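Pesquisar no manual

Partilhar 7 · Comentários 2

Capítulo 4 — Preparação do tampo e triagem de peças pequenas

Aplica-se às bancadas Trustetti com tampo de madeira clara, sem revestimento. Revisão de August 29, 2019, a cargo de Fares Qudah.

4.1 Antes de começar

O tampo é fornecido com uma primeira demão de óleo Plosis aplicada na fábrica. Essa demão protege durante o transporte e não substitui o acabamento final. A bancada não deve receber carga, ferramentas ou recipientes antes de concluídos os passos da secção 4.2.

Material necessário:

- óleo de acabamento Plosis, lata pequena;
- lixa fina e bloco de lixar;
- dois panos de algodão que não larguem pelo;
- nível de bolha;
- chave sextavada incluída no saco de ferragens.

CUIDADO: os panos embebidos em óleo podem inflamar-se espontaneamente. Estenda-os ao ar livre, abertos, até secarem por completo, ou mergulhe-os em água num recipiente metálico com tampa.

4.2 Nivelamento e acabamento

1. Coloque a bancada no local definitivo. Deixe uma folga de 50 mm entre o tampo e a parede.

2. Pouse o nível ao longo do lado maior e regule os pés até a bolha ficar centrada. Repita no sentido transversal.

3. Aperte as contraporcas dos pés. Um pé solto roda com a vibração e perde a regulação.

4. Passe a lixa no sentido do veio, com pressão leve. Não use lixadora orbital nas zonas de junta entre tábuas.

5. Aspire o pó e limpe com um pano ligeiramente humedecido. Aguarde que a madeira seque.

6. Aplique o óleo em camada fina, também no sentido do veio. Retire o excesso com o segundo pano antes que comece a prender.

7. Deixe curar em local ventilado durante 7 dias. Neste período não tape o tampo com plástico ou cartão.

Nota: as diferenças de tom entre tábuas são próprias da madeira e acentuam-se com o óleo. Não constituem defeito e não estão abrangidas pela garantia.

4.3 Recipientes de triagem

Os cestos de plástico perfurados são adequados para peças secas. As aberturas deixam cair poeira e aparas e permitem lavar o conteúdo sem o transferir. Para peças mais estreitas do que as aberturas, utilize uma caixa de fundo fechado ou forre o cesto com rede.

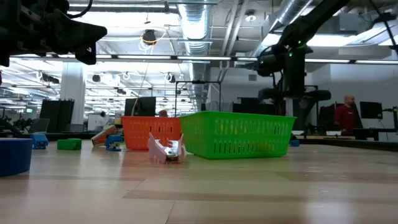 A atribuição de cores fica ao critério do utilizador, mas deve manter-se igual em todas as bancadas da mesma oficina. O kit Prura inclui etiquetas adesivas em branco para quem preferir identificar os recipientes por escrito. Cole a etiqueta numa superfície lisa e desengordurada; sobre as perfurações, a cola não adere.

Procedimento de triagem:

1. Esvazie todos os recipientes e verifique se não ficaram peças presas nas aberturas.

2. Defina as categorias antes de tocar nas peças. Na maior parte das oficinas bastam três: peças a aproveitar, peças a rever, peças a rejeitar.

3. Espalhe o lote sobre o tampo, numa só camada. Se o lote não couber, divida-o.

4. Separe primeiro as peças que contenham metal. Os componentes mistos, de plástico com inserto metálico, seguem para revisão até se confirmar se o inserto pode ser extraído.

5. Encaminhe as restantes peças pela categoria definida.

6. Registe o lote na ficha 41 do anexo B e arquive a ficha junto do recipiente.

CUIDADO: não arraste recipientes carregados sobre o tampo. Os grãos de areia ou limalha retidos por baixo riscam o acabamento. Levante sempre o recipiente com as duas mãos.

4.4 Disposição sobre a bancada

Mantenha os recipientes ao alcance do antebraço, sem obrigar à rotação do tronco. O recipiente de uso mais frequente fica do lado da mão dominante — os outros podem ficar mais recuados ou rodados em relação ao bordo, desde que a abertura continue livre.

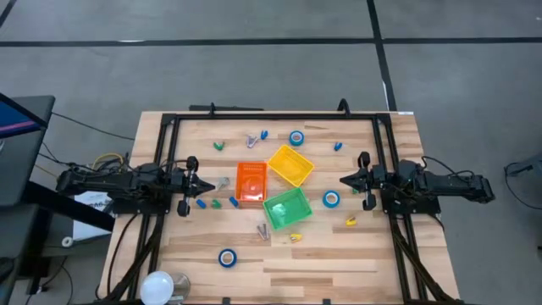

A carga distribuída máxima do tampo é de 2,000 N. Este valor pressupõe os quatro pés apoiados e as contraporcas apertadas. As cargas concentradas devem ser colocadas sobre as travessas e nunca a meio do vão. Se for instalada uma morsa Delacroix, retire a placa de reforço do saco de ferragens e monte-a por baixo do tampo, com os parafusos longos.

4.5 Manutenção

- Depois de cada utilização: escovar o tampo e limpar com pano seco.
- Todos os meses: verificar o nível e o aperto das contraporcas.
- Uma vez por ano, de preferência em fevereiro, antes da subida da temperatura: lixar levemente e aplicar nova demão de óleo.
- Cestos de plástico: lavar com água morna e detergente neutro. Não utilizar acetona nem diluente.

Nota: manchas de óleo mineral ou de massa lubrificante devem ser absorvidas com talco durante a noite e escovadas no dia seguinte. Se a mancha persistir, repita os passos 4 a 6 da secção 4.2 apenas na zona afetada — o tom iguala-se com o uso.

Para substituição de pés, travessas ou contraporcas, consulte a lista de peças do anexo C e indique a referência gravada na face inferior do tampo.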